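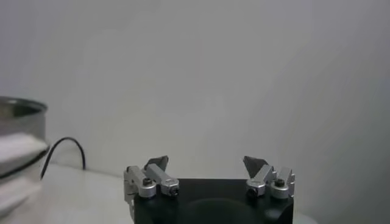 How many examples does a robot arm need before it can learn a simple household task?

The figure depends on the task and on how much the surroundings vary, but the group we visited at Flitthorpe plans on 1,000 accepted recordings for a single task in a single room, and more once the room or the objects change.

Report of the visit to the Flitthorpe learning laboratory
Prepared for members of the Grindanmont Technical Association

Members of the Association visited the Flitthorpe laboratory on November 12, 2019, at the invitation of its director of studies, Lucyna Nowicki. The laboratory is operated by Stenon, which supplies handling equipment to laundries, commercial kitchens and small assembly shops. The visit began at 9 in the morning and closed after lunch. The Association was represented by members of the equipment and training sections, several of whom had asked at the last annual meeting for a closer look at how learned behavior is prepared before it reaches a customer's site.

Reception and introduction

Visitors signed in at the east entrance and were shown to a meeting room on the second floor. Ms. Nowicki gave a short talk on the history of the laboratory, which was set up to serve customers whose work changes too often for conventional programming. A fixed program suits a part that arrives in the same place every time. Cloth, bags and soft packaging do not arrive that way, and customers had been asking Stenon for help with them for several years.

The approach at Flitthorpe is to have a person guide the arm through a task many times while the system records what the arm does and what its cameras see. A program is then trained on those recordings and asked to produce similar motions without the person. Ms. Nowicki was careful to say that the laboratory regards the recordings as its main product. The training programs are replaced every few months, and the older recordings continue to be used with each new one.

The recording stations

The group then went down to the recording floor, where Sylvain Moulin, who supervises the operators, conducted the tour. Each station has one table, one arm and one operator. The stations are separated by partitions, and visitors were asked to keep their voices low while an operator was working.

The first station was set up for a cloth task, with a metal bucket standing on a white tabletop and a white cloth draped over the front of it. The gripper has two fingers, and the station's camera is mounted at the wrist, so that the fingers remain in view whichever way the arm turns. Mr. Moulin considers this view the most useful one for learning. A camera fixed to the ceiling shows where everything is, but the hand often hides the cloth at the moment it is grasped. Stations that handle larger items have a second camera on a stand.

Every recording at this station begins with the gripper open and empty. Operators are taught to pause in that position before the first movement, and a recording that begins with the arm already moving is discarded. According to Mr. Moulin, the rule was adopted in the laboratory's first year, after a set of early recordings proved difficult to line up with one another.

The operator moves the arm by means of a hand controller made by Peeters. Members who tried the controller at a practice table found it light and easy to understand, although the closing of the fingers took some getting used to. One member needed several attempts to lift a folded dishcloth. New operators spend their first week at the practice table and none of their work from that week is kept.

Variation between recordings

A good part of the discussion concerned variation. If the cloth were laid in the same place for each recording, the trained program would learn that place and little else. Operators at Flitthorpe therefore follow a printed card that tells them how to arrange the objects before each attempt. The cards call for changes in the position of the bucket, the way the cloth hangs, and the height at which the arm starts.

Some things are held steady on purpose. The first series for any task is recorded against a plain background, and the operators' tools are kept off the table. Backgrounds, tablecloths and unrelated objects are introduced in later series. Mr. Moulin explained that this order lets the staff find faults in the basic motion early, when they are cheap to correct. A member of our training section asked whether programs trained on the plain series alone had ever been sent to customers. The reply was that this had been tried once, in a commercial laundry, and that the program performed poorly beside a patterned wall.

Lighting was also raised. The recording floor has blinds on the windows, and the overhead lamps can be dimmed by station. The cards specify a lamp setting – low, middle or high – and operators note it at the start of each session.

Review and acceptance

From the recording floor the group proceeded to the review office. Each recording is watched by a reviewer who did not make it. The reviewer marks the point at which the fingers close, the point at which they open again, and any contact with the table or the bucket that was not intended. A recording may be accepted, returned for a second opinion, or rejected.

Rejected recordings are not erased. The laboratory keeps them in a separate store, since a program may also be taught to recognize when a grasp is going badly. At the time of our visit the cloth series contained 3,505 recordings of all kinds. Ms. Nowicki expected that figure to rise steadily through the winter as two further stations are brought into use.

Operators work in sessions of 60 minutes, followed by a break away from the station. The limit was set after reviewers noticed that movements became hurried late in longer sessions. Hurried movements are not mistakes in themselves, but a program trained on them tends to be hurried as well, and customers have complained of this.

Questions from members

Members put a number of questions to the staff over lunch. The fuller answers are given below for those who could not attend.

On cost, Ms. Nowicki stated that the operators' time is by far the largest item. The arms and cameras are a modest expense by comparison, and storage is smaller again. She would not give a price per recording and said that it differs a great deal from task to task.

On the reuse of recordings between different grippers, Mr. Moulin was cautious. A series made with one pair of fingertips can be of help in training for another pair of similar shape, but the laboratory has always added fresh recordings before delivery. The pointed fingertips on the cloth station were chosen for picking up a single layer of fabric. He would not expect recordings made with them to carry over to a broad, flat finger.

On the employment of operators, members were told that no technical background is required. The present staff includes a former seamstress and two people who came from restaurant kitchens. Ms. Nowicki regards patience and an even hand as more important than experience with machines.

On the privacy of customers' premises, the laboratory does not record at customer sites without a written agreement, and recordings made there are stored apart from the general collection.

Observations of the Association

The visiting members agreed that the review procedure deserves study by any firm that intends to collect recordings of its own. The separation of operator and reviewer is simple to arrange and appears to be followed without exception. The arrangement cards were also well received, and Stenon has agreed to supply a blank set for use in our training section.

Some reservations were expressed. The cards are filled out by hand, and the notes on lamp settings must later be typed into the record by the review office. Two members thought that errors were likely at this step. Mr. Moulin acknowledged the point and said that a small display for each station is under consideration. Members would also have liked to see a trained program in operation, but the demonstration arm was out of service for the day. We hope to arrange a second visit for that purpose.

The Association thanks Ms. Nowicki, Mr. Moulin and the operators of the Flitthorpe laboratory for their time and hospitality. Members who wish to borrow the printed materials handed out during the visit should apply to the Grindanmont office during regular hours. Materials may be kept for two weeks.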